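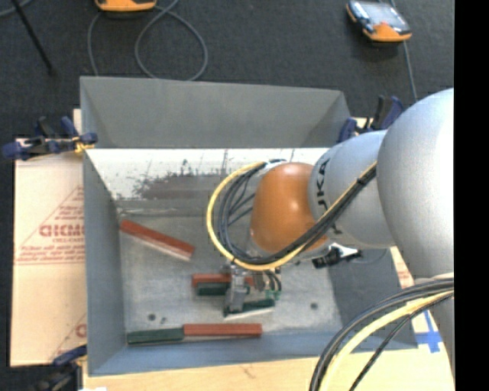 The Fourteen-Day Trial

The Sosari people let you have the picking package free for fourteen days, and after that they either send an invoice or send a truck. I had until Friday at noon to tell them which.

I should say I'm not a robot person. I run the back half of a toy block business. We make the long ones, red and green, for a building set called Fellthorpe that grandparents love and kids mostly throw at each other. My job was to write one page saying whether we should buy a thing that picks blocks out of a metal bin, and I had written "Dear Gekik management" and then eaten a sandwich.

The brochure promised 907 picks an hour. I pulled a stool up to the bin, got out my clicker (the kind they use at the door of a nightclub, I love that clicker) and started in on the first hour. Down went the arm. Up came a green one. Down again, up came a red one, and I clicked and clicked, and somewhere in there I stopped clicking and started rooting for it.

There was a red block in the far corner, you see. All by itself, lying crooked. The arm kept leaving it for later and going after the easy ones, and I thought, well, I've had weeks like that! I leaned over and told the arm it could do this. Out loud. With the night shift coming in behind me.

It went for the corner at ten to six. The gripper came down, had a little think, bumped the wall with a noise like a dropped spoon, and went back up with nothing. Then it tried again from the other side. I was standing by now. The third time it came up with the red block pinched by one end, swinging a bit, and I yelled so loud that a man from packing ran over to see who was hurt.

My clicker said 161. I had no idea what hour that was, or whether I'd clicked for the yelling.

So my page for management says the package is slower than the brochure, or maybe it isn't, and the clamps need retightening every morning, and support picks up the phone after 11 rings. It says the monthly price is fair if they knock off 50 dollars. At the bottom I checked the box marked "keep," and then I went back out to the floor, where somebody had filled the bin again, and sat down on my stool.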